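Didness
Posted in March, 7.40 am
Thread

1/14
ok bedding thread, as threatened. Two beds, one washer, a stupid number of sheets and me trying to get it all done before lunch. Typing with one thumb so bear with

2/14
First thing. Strip everything into ONE heap. I used to do a bed at a time and then lose track of which pillowcase had been done and which hadn't. Whites in one pile, colours in another, done

3/14
Shake the sheets out before they go in. Every time. I've washed a biro, a tenner, half a packet of mints and somebody's sock that has never found its partner. The biro one still hurts, that was a good Lévesque fitted sheet (the thick one, king, not cheap)

4/14
Do not fill the drum to the top. Ours is an 8 kg and a double set plus towels is too much for it, whatever the label says. Comes out in a hard wet sausage with the pillowcases hiding in the middle. You want to be able to get your hand in over the top of the load

5/14
Duvet covers: button them up first or they eat everything else. Turn inside out. Zips closed. I forget this maybe half the time and then I'm stood there pulling tea towels out of a corner like a magician

6/14
Leave the washer door open in between loads. Wide open, not on the latch. Ours went properly swampy last year and I had to take the rubber seal to bits with an old toothbrush, never again. Wipe the seal too while you're down there

7/14
Folding. Do it on the biggest flat thing you've got. White sheet down first, smooth it with your forearm, then the coloured bits go on top and you can see what your doing with the edges. Find the seam and pinch it, start from there. If you start from the middle you've had it
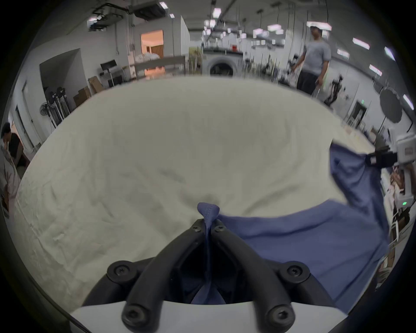
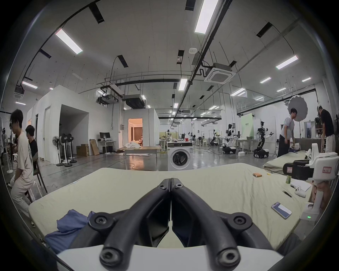
8/14
And clear the bed before you start! Second pic, right-hand side of the mattress: batteries, bottle, pen and paper, game controller, tweezers, a phone. A flat surface gets about five minutes of peace in any house. Get a tray, tip the lot on to it, put the tray on the floor, carry on

9/14
Wrinkles. People ask me this a lot. I don't iron sheets, life's too short and my board squeaks. Take them out the second the cycle ends, one hard snap from the short end, then straight over the airer. If they've sat in the drum an hour they'll crease and that's you stuck with it until next wash

10/14
Fitted sheets, quick version
- hands inside two corners on the same short side
- bring one over the other so it's tucked in
- same with the other end
- lay flat, fold the wobbly bit in so you've got a straight edge
- thirds, then thirds again
Won't look like the shop. Goes in the cupboard though

11/14
Can't face that? Fold it badly and shove it inside its own pillowcase with the flat sheet. One bundle per bed. This changed my airing cupboard more than any amount of careful folding, and I can grab a set half asleep

12/14
Storage box I use is the Romelico one, the low one with the lid that clips at both ends. Code on the bottom of mine is 2555 for those who asked. Fits two double sets and a spare blanket if you kneel on it. The Zerov bags are ok but the zip went on one of mine after a couple of months so I keep the summer stuff in those now

13/14
Someone asked re drying with no line. Fan pointed at the airer, window open a crack, turn everything over once when you remember. Sheets over the top rail in a tent shape so air gets up the middle. Pillowcases pegged by the closed end. Don't drape them on the radiator under the window or you'll have condensation running down the glass by teatime

14/14
Spin's just finished, need to go and get the next lot out. Will do pillows another day, there's a whole thing with the 70 litre bag and a tennis ball and I've not got time to explain it now. Yes you can wash the blue ones with jeans, no I wouldn't do it the frist time

More from Didness
Airing cupboard, one shelf at a time
Towels that have gone crunchy
Why I stopped buying fabric softener
Getting a king duvet into its cover on your own
Odd socks: a thread with no answer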